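About Plirnau

Home / About us / What we do and what we don't promise

Plirnau is a small firm that shows robots how to do household jobs. We say "shows" because "teaches" claims more than we can prove. A person does the job by hand, holding a pair of grippers built to the same shape as the ones a robot arm would carry. The grippers record where they went and when they opened and closed. Somebody else's software then tries to learn from it, and sometimes it does.

We started out as two benches and a rented floor, doing remote control work for a firm called Gellavari. That meant sitting in a chair and driving an arm across the room with a pair of handles. It was slow. A good operator could fold a tea towel in the time it takes to boil a kettle, and a tired one couldn't fold it at all. We still do remote control when a client asks for it, and we still tell them what we think of it first.

Most of our work now is done with the grippers in the hand. Shoes are the current job. The task as written is one line long: put the pair on the rack. Anyone who has lived with other people will know how many ways there are to do that badly.

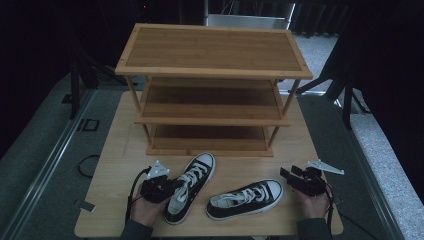

Shoe rack task, canvas pair, two hand-held grippers.

We chose canvas shoes with laces because they are awkward. A stiff leather shoe keeps its shape when you pick it up. Canvas gives way, and a lace can end up between the fingers. Our clients used to send us tidy objects such as blocks and plastic cups, and then wonder why the robot was no good in a hallway.

How we work

A shoe session is 200 demonstrations, done by one person with breaks. The whole set for a task like this comes to 2,000, and about 620 of those will be thrown out or sent back. That is a high number and we have been told so. We could bring it down by being less fussy, and we know of places that do.

Fumbles are kept if the person recovers from them. We used to delete them. Then Bouchard, our longest-standing client, asked for them back, on the grounds that a robot which has only ever seen clean pick-ups has no idea what to do after a bad one. We were doubtful, and we still are, a little. Their results got better, but they changed several other things that same spring - so who can say which of them did it.

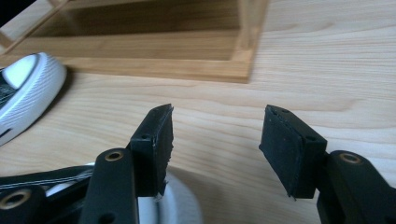
About Plirnau, page 2

A few things we get asked

Does the robot understand what a shoe is? We don't think so, and we wouldn't trust a firm that told you otherwise. It has a record of hands moving near shoes.

Will it work in my house? Our recordings are made on a table with good light and a bit of room on either side. Your house is probably not like that. We say this to every client in the first meeting and have lost work over it.

Is hand-held better than remote control? It's quicker, and people get tired less. The person can also feel what they are holding, which helps them and may not help the robot at all. A person will make small wrist movements that an arm bolted to a bench can't copy. We check for those and mark them, and it is dull work.

Do you sell robots? No. We have been offered stock by Mavel and turned it down, mostly because we'd have had to look after it.

Working with us

We take on a few tasks at a time. Send a plain description of the job, the objects if you have them, and what you would count as a failure. If you can't tell us that last part, we will ask again before quoting. Visits are by arrangement, and please wear flat shoes, there are cables.

Page last revised Friday, March 28, 2025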